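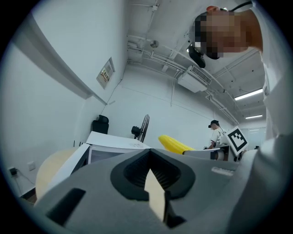

Moving the mail archive off Derkora

I finished migrating my mail archive in May. The old host, Derkora, was raising its price again, and its search had been timing out on any query older than a year. The new one is Kiani, on the smallest plan.

The archive came to 1,507 folders, most of them made by a filter rule I wrote badly and never cleaned up. I flattened the tree before copying. Anything with fewer than 30 messages went into a single folder per year, which left 167.

Copying over IMAP was slow but uneventful. Two settings mattered:

Connections. Derkora drops clients that open more than 8 at once and gives no error. The sync log just stops. I set the limit to 4 and left it running overnight.

Dates. The first pass stamped every message with the time of the copy. The sync tool has a flag to keep the internal date, off by default. I deleted the lot and started over.

Flags carried over correctly. Labels did not, and I have not tried to rebuild them.

I compared message counts per folder afterward. Three folders were short, all of them with a slash in the name. Renaming them on the old side and running the sync again fixed it.

The Derkora account stays open until the billing period ends. Contacts and calendar are still there and will need a separate export.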